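Boletín de Gatetti, sección «La casa por dentro»

Trabajar muchas horas sentado: lo que he aprendido en 11 años de traducir desde casa
Por Ona Kalniņš

Cuando me mudé a esta ciudad, mi primer escritorio fue la mesa de la cocina. Traducía manuales técnicos y contratos, y entre una página y otra tenía que apartar el azucarero. No me quejo de aquel tiempo, era joven y la espalda me perdonaba todo. Pero varios lectores de este boletín han escrito en los últimos meses para preguntar cómo organizo la jornada, y me ha parecido correcto contestar a todos juntos. Escribo en un idioma que no es el mío de nacimiento, así que pido paciencia con alguna frase.

Empiezo por el horario, que para mí es lo más importante. Me siento a las ocho y cuarto de la mañana y trabajo en bloques. Un bloque dura lo que dura un capítulo, o una parte del contrato que se puede cerrar. Antes usaba un reloj de cocina, y me cortaba las frases por la mitad. Ahora dejo que el texto decida, con una condición: si llego a seis páginas sin levantarme, me levanto. Voy a la ventana, lleno el vaso, riego lo que haya que regar. Después vuelvo y leo en voz alta el último párrafo para entrar otra vez en el tono.
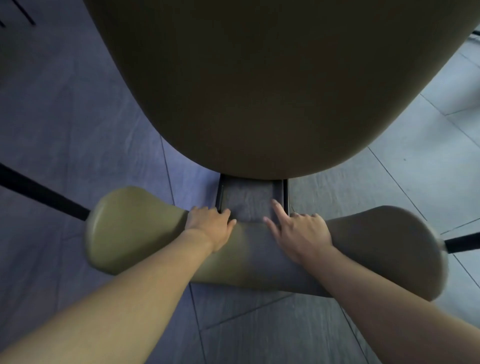
La lectura en voz alta merece un comentario. Mi vecina de arriba pensó durante un año que yo hablaba por teléfono con alguien muy aburrido. Eran las condiciones generales de un seguro agrícola. Leer así cansa la garganta, pero descubre las repeticiones que el ojo no ve, y en español se repite mucho «realizar» y «llevar a cabo» sin darse cuenta. Tengo una hoja pegada en la pared con las palabras que uso demasiado. En agosto la cambié entera y ya está otra vez llena.

Sobre la luz he cambiado de opinión. Durante mucho tiempo trabajé de espaldas a la ventana, y por la tarde el sol daba en la pantalla y yo me inclinaba hacia delante como quien mira un pozo. Mi cuello lo notaba por la noche. Moví la mesa y ahora la ventana queda a mi izquierda. Fue un trabajo de una mañana y lo había aplazado tres inviernos. También bajé la lámpara, que estaba a la altura de los ojos y me molestaba sin que yo supiera decir qué era lo que me molestaba.

Algunos me preguntan por los diccionarios. Guardo 138 glosarios propios, casi todos cortos, uno por cliente o por materia. El más largo es el de Trurnance, una empresa de maquinaria para molinos que cambia el nombre de sus piezas cada primavera. El más corto es de una casa de té que se llama Meng y tiene una sola línea, porque el dueño quiere que «infusión» no aparezca nunca. Los reviso al terminar cada encargo y no al empezar el siguiente. Cuando el encargo está recién entregado todavía recuerdo por qué elegí un término; dos semanas más tarde ya no lo recuerdo.

Hay también la cuestión de las comidas. Comer delante de la pantalla es una costumbre que me costó dejar. Pensaba que ganaba tiempo, pero por la tarde encontraba en el texto errores que yo misma había escrito con el tenedor en la otra mano. Ahora cierro la puerta del cuarto a la una y media y no la abro hasta haber fregado el plato. Si hace buen tiempo bajo a la calle y doy la vuelta a la manzana por el lado de la frutería.
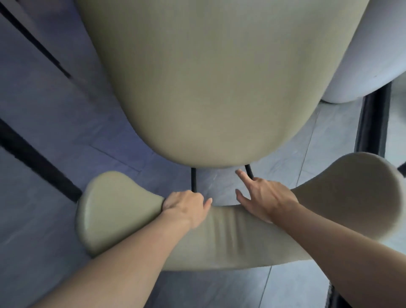
Lo más difícil para quien trabaja solo es saber cuándo se termina. En una oficina los compañeros se ponen el abrigo y uno entiende. En casa no hay abrigos. Yo escribo en un papel la primera frase que debo traducir a la mañana siguiente y dejo el papel encima del teclado. Con ese gesto el día queda cerrado. Si por la noche se me ocurre una solución mejor para algún párrafo, la apunto en la cocina, nunca en el cuarto de trabajo.

Con los clientes he aprendido a decir las fechas con claridad. Al principio contestaba «lo antes posible», y cada persona entendía una cosa distinta. Gaveo, la agencia con la que colaboro desde hace más tiempo, me enseñó a escribir siempre la hora de entrega y no solamente el día. Desde entonces casi no recibo mensajes de impaciencia. Tampoco acepto más de 100 páginas al mes de un mismo tema, porque a partir de ahí empiezo a traducir de memoria y dejo de leer.

Queda la pregunta de los muebles, que ha sido la más repetida en las cartas. No soy especialista y no quiero recomendar una marca. Solo diré lo que hago: me siento hasta el fondo, con los dos pies en el suelo, y cambio de postura cuando cambio de página. Quien tenga dolor de verdad debe ir al médico y no leer un boletín. Y antes de comprar una silla conviene sentarse en ella con calma, con los zapatos que se llevan en casa, y tocar todo lo que se vaya a apoyar en el cuerpo.
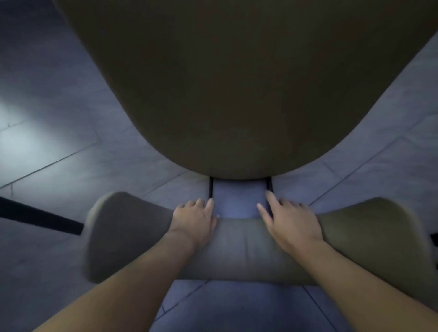 Dos manos en el cojín lumbar de una silla de oficina.

En el próximo número quiero hablar de cómo preparo un presupuesto para un texto que todavía no he visto completo, que es un asunto delicado y me han pedido ejemplos. Si alguien tiene un caso propio y permite que lo cuente sin nombres, puede mandarlo a la redacción de Gatetti con la palabra «presupuesto» en el asunto. Leo todas las cartas, aunque a veces tardo en contestar.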